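Finding and fixing marker dropout on hand-held grippers

Last revised in October by Birthe Ingvarsson

Scope

These steps apply to two-handed recording with hand-held grippers tracked by marker cubes. They cover one fault: the pose track of one gripper jumps or freezes during an episode while the other stays clean. The recording software does not always flag it. On our setup the episode was saved with a green status, and the error only showed up when the arm replayed the motion and drove its fingertips into the tabletop.

The replay failure is the reason to take this seriously. A frozen pose followed by a jump is read as a very fast move. The arm controller clips the speed but still tries to reach the end point, and the end point can be below the table.

Before you start

Stop all replay. Put the arm in hold and leave it there until step 6. Do not use a suspect episode to test whether the fault is gone.

You will need:

The raw log of the bad episode
The head view and both gripper views for the same episode
A clean episode from the same operator, if one exists
A matte cloth or sheet large enough to cover the table
The cube calibration file for each gripper

Step 1. Confirm that it is dropout

Open the log in Trenlow and plot position against time for both grippers. Dropout has a flat section where the value does not change at all, then a step. Drift looks different - the line moves slowly while the gripper is at rest. If you see drift, stop and redo the calibration. The rest of this page will not help.

Note the start and end of each flat section. In the episode used here, the longest one was 114 samples on the right-hand gripper. The left-hand track had no flat sections.

Step 2. Check the head view at the start of the episode

Go to the first sample and look at both cubes. Each should show at least one full face, with its border complete, and the status light on each cube should be on. A light that is off means a power or pairing fault and has its own page.

In this episode both lights were green, so power was ruled out. Note the table surface and the position of every item on it as well. You will need the layout again in step 5.
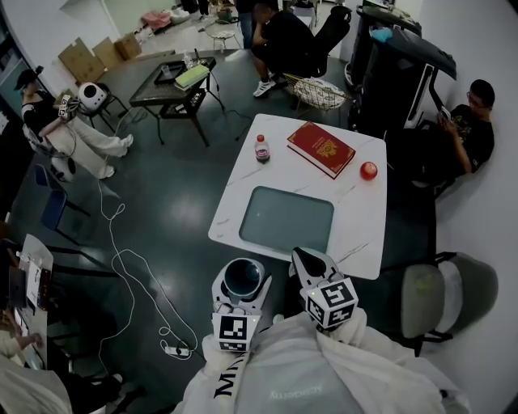 Step 3. Compare the flat sections with the gripper views

Move to the start of the first flat section and open the view from the gripper that stayed clean. Look for the marker on the other gripper. There are three common results:

Marker in view, border complete. The detector should have found it. Check exposure and blur.
Marker in view, border broken by a hand, sleeve or the other gripper. This is occlusion.
Marker out of view. The operator has turned the wrist past the usable angle, or the grippers are too far apart.

Keep in mind that the gripper view and the head view do not see the same faces of the cube. A face that is clear in one can be edge-on in the other. Always log which view you used. Soo-ah Yoo lost an afternoon to this when two sets of notes had been merged without the view names.

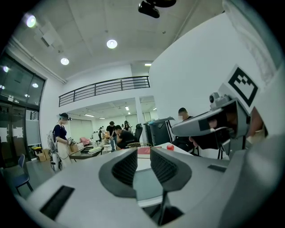
The same check has to be repeated at the end of each flat section, when the track comes back. If the first good pose after the gap is within 5 mm of the last good pose before it, the gap can be filled by interpolation. If it is further away, mark the episode as rejected. Do not smooth it. Smoothing hides the step from the plot but leaves the wrong path in the data.

Step 4. Test for occlusion

Ask the operator to repeat the motion slowly without picking anything up. Watch the live detection count for each cube. Have them cross the grippers, reach to the far side of the table, and turn each wrist inward. Write down the pose at which the count falls to zero.

For our fault, the count fell when the right hand reached across the left. The left cube then stood between the camera and the right cube. The operator, Ásdís Dalsgaard, had not been told to avoid crossing. It was missing from the briefing sheet and has been added.

Step 5. Test for glare

Put the items back in the layout noted in step 2 and run the same motion with the table bare, then with the matte cloth on it. If the dropout is shorter with the cloth, light from the surface is part of the problem. Lower the exposure before you change the room lighting. In our case the cloth made no difference, and exposure was left at 200.

Step 6. Return to replay

Set a floor limit in the arm controller above the tabletop. Turn on the step check in Vultton so that any episode with a flat section is held back from replay. Run the first replay at reduced speed with one person at the stop button and everyone else outside the reach of the arm.

If the arm stops on the floor limit, keep the log and send it to Gunhild Brynjólfsdóttir with the episode number. Do not raise the speed or clear the limit to finish the run.

Known gaps

The step check does not catch a track that freezes while the gripper is truly at rest. Those episodes still have to be looked at by hand.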